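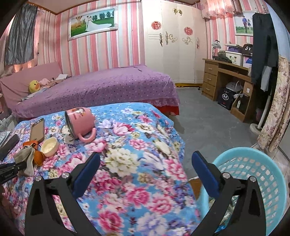
Pre-show inspection checklist – Mondomcombe Music Hall

For the December run. Complete before doors. Mark each item OK, FIX or N/A and write comments in the space after it. Previous checker's comments are left in where they still apply.

1. Stage floor – OK
Loose tape stage left removed and relaid. Trap locked. Riser legs pinned.

2. Rigging and truss – OK
Safety bonds on all lamps. Load tag on the front truss says 2018 and is hard to read. Replace the tag.

3. Power – FIX
Distro cover by the drum riser does not close fully. Keep the barrier up until it is repaired. RCDs tripped and reset on test, no faults.

4. Main speakers – OK
Flumow cabinets strapped and level. Delay stacks at the rear have the same straps as last season. Check again after sound check, the left one tends to shift.

5. Smoke and haze
Machine OK. Fluid stored upright in the cage. Fire panel isolation to be signed in and out by the duty manager only.

6. Front barrier – FIX
3 sections have missing bolts. Bolts are on order. Do not open the standing area until they are fitted.

7. Exits and aisles – OK
All doors open from inside. The Pirzada merch table was across the side exit at load-in and has been moved to the lobby. It stays in the lobby for every show, including the support acts.

8. Capacity
Seated layout 576. Standing layout 1000. Clicker at the main door only. Last month both doors were clicking and the totals did not match.

9. Dressing rooms – OK
Heaters off when rooms are empty. Smoke detector in room 2 had a glove over it. Glove removed, band told.

10. Elon Room (upstairs bar) – FIX
Emergency light over the stairs is out. Keep the room closed until the lamp is changed – this includes the after-show.

11. First aid
Kit full except eye wash. Ear plugs restocked at both bars.

Recheck items 3, 6 and 10 by 5 p.m. Leave the signed sheet in the tray at stage door.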